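Desk Storage and Lost Stationery in Shared Study Rooms

Project report, second year, Design and Everyday Life
Matěj Šťastný and Hilkka Ojala
Submitted 14/04/2019

1. Background

The study rooms on the ground floor of the Yakubu building are used by students from three departments. Each room has shared stationery: pens, scissors, rulers, glue sticks and tape. The department office buys all of it, and the office told us that most of the autumn order had gone missing or dried out by the end of November. We wanted to find out whether the way the items are stored makes any difference to this.

Our question was: do people put shared stationery back more often when every item has its own place?

2. Earlier work

We found little written about stationery. Most of what we read was on shared kitchens and school art rooms. A report from Plimville primary school describes moving art supplies out of deep drawers and into shallow trays without lids. Teachers there said tidying up went faster, but nothing was measured. The office study by Reltico looked at tool cupboards and found that labels helped for the first few weeks and were then ignored. We took from both that lids and drawers are a problem, and that we should run our test for long enough for the novelty to wear off.

3. Method

We used two rooms of the same size. Room A kept its old arrangement, a single deep drawer under the window. In Room B we put the same items in open boxes on the table. Both rooms started with 47 items. We checked them every evening for six weeks and wrote down what was in its place, what was elsewhere in the room and what was gone.

We first planned to use cardboard boxes, but one collapsed in the second day of trials and we changed to plastic. Clear sides seemed sensible, as people could see what was inside without picking the box up. We kept the glue sticks in the trial although Hilkka wanted to leave them out, because they get used up and are then thrown away. In the end we counted an empty glue stick as returned if it was left in the room. 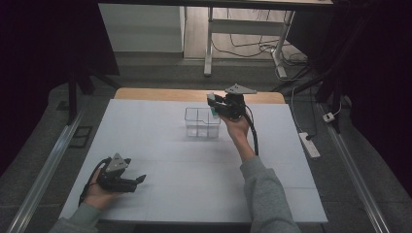
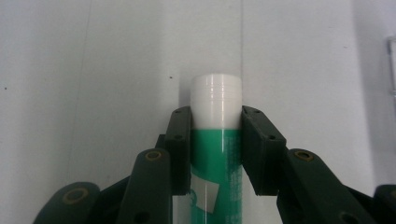 We also spoke to 14 students who used the rooms regularly. The interviews were short and took place in the corridor, usually between lectures. We asked what they had borrowed in the past week, where they had put it afterwards and whether they had ever taken something home by mistake.

4. Results

By the end of the sixth week Room A had lost nearly half of its items. Room B had lost roughly 6. Pens went first in both rooms. No scissors were lost from Room B, and in Room A they disappeared in the first fortnight.

The interviews mostly agreed with the counts. Students in Room A said they often left things on the table because the drawer stuck. Two said they did not know there was a drawer. Students in Room B said that an empty space in the box reminded them to put the item back – one called it "a bit like a missing tooth".

5. Problems with the study

Room A is closer to the main door and probably gets more people passing through. We did not count visitors, and we should have. The check in week four was missed for two evenings when the building was closed. We also can't separate the effect of the open boxes from the effect of having them on the table, where they are simply easier to reach.

6. Costs

The boxes came from the Trasitow shop near campus and cost less than replacing the items lost from Room A. The office has asked to keep them. Cleaning staff pointed out that anything left on a table has to be lifted every evening – a wall shelf would suit them better, and we think it should be tried next.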